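Packaging and Shelf Life – handout 3
2019-04-02

Carried over from last time: primary pack touches the product, secondary pack holds the primary ones, tertiary is for moving the lot. Learn these, they come up every year. The Jornlow crackers case is the one to reread if you're shaky.

Three things spoil dry food in the pack. Moisture getting in, oxygen getting in, light. Fat goes rancid with the second and third, crispness goes with the first. Plain board stops light fairly well and moisture hardly at all – hence the inner bag. Do not write "the box keeps it fresh" in the exam. It doesn't, the liner does.

Box jobs: stops crushing, stacks, carries the print. Plain white board takes print best but shows every scuff. Grey recycled board is cheaper, weaker for the same thickness, needs a coating if you want decent colour.

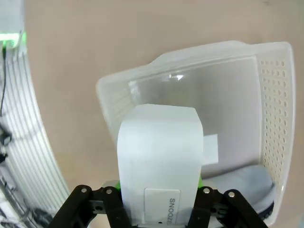 Couldn't you just leave the box out and sell the bag on its own, Enero asked after the last lecture. Yes, and plenty of firms do. Costs you on the shelf (bags slump) and in transit (more breakages), so the outer case has to be stronger. Work out the total, not the one layer.

Penico figures, for the seminar: 2646 packs sent out, same route, half boxed and half bag only. Breakages were 3 in a hundred boxed, 8 in a hundred bag only. Ask yourselves wether that gap pays for the board. Depends on what the product sells for – bring a view.

Headspace. The gap at the top, settling of contents. Allow for it or the customer thinks they've been cheated. Navarrete lowered the fill height and got nearly 9 weeks of complaints, see reading pack.

Date marks: "best before" is quality, "use by" is safety. Dry goods almost always the first. Storage instructions go near the date, not on teh base.

For next time: read the section on seals, and bring one empty pack from home, flattened. Resits are in September, same syllabus.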